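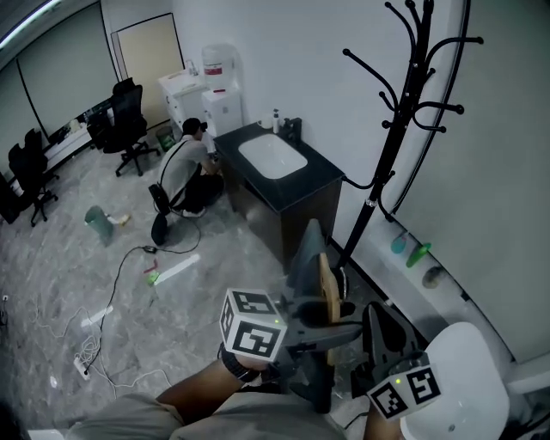
Warkeo Handheld Gripper Pair — Planning and Ordering

The Warkeo pair is sold as a set of two hand-held grippers with head unit, shoulder harness and carry case. It is meant for teams that record household and office tasks by hand and train arm policies from the recordings. This page covers what to order, what to budget for and what the room needs before the first session.

What is in the set
Two grippers, left and right
Two marker cubes, printed on the visible faces
One head unit with bracket
One harness with adjustable straps
Two wrist straps
Charger and cables

Arms are not included. Most customers record for a season before they commit to an arm, and we think that order of spending makes sense. If you already own one, send us the flange drawing and Chiyo Kaneko in our Sandbridge office will tell you which adapter fits.

Finger pads
Pads are ordered separately. The soft black pads suit cups, tools and small boxed items. The long curved fingers are better for cloth, bags and cables. Pads are a wear item, so put them under consumables in your budget and not under equipment. 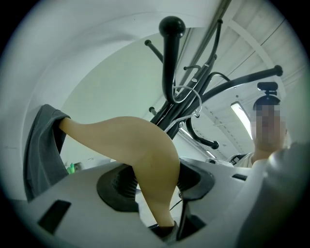
Garments and other hanging items are hard on the tips. Plan on a fresh set of fingers for every 20 hours of this kind of work. For tabletop pick and place, the same set will usually last until the surface goes smooth, and operators notice that on their own when things begin to slip.

Weight and operator time
Each gripper weighs 307 g without pads. New operators should stop after some 20 minutes and rest both wrists. Two operators sharing one set get more usable recordings in a day than one operator working alone, so budget for two people even if you buy one set.

Room and furniture
You do not need a lab. An ordinary office or kitchen is fine if the lights stay the same through the session. Coat stands, shelves, drawers and sinks all make useful stations. Allow enough floor for an operator to turn with both arms out, and keep at least one power strip free for charging.
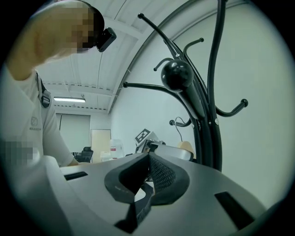

Marker cubes must stay clean and uncreased. Wipe them with a dry cloth only. A replacement cube takes five minutes to fit, and calibration has to be run again afterward.

What customers leave out of the budget
Storage is the big one. Video from two grippers and a head unit fills drives quickly, and you will want a second copy. Review time is next. Ulla Eklund, who set up the Skoletholm site with two pairs, advises new buyers to set aside as many hours for checking recordings as for making them.

Lead time and support
Sets ship in 7 weeks from our Iwasaki warehouse. Pads and cubes are normally in stock. Support by email is included for the first year — after that it is billed yearly per set. Orders placed before the end of August keep the current pad prices.

Page updated 2024-08-04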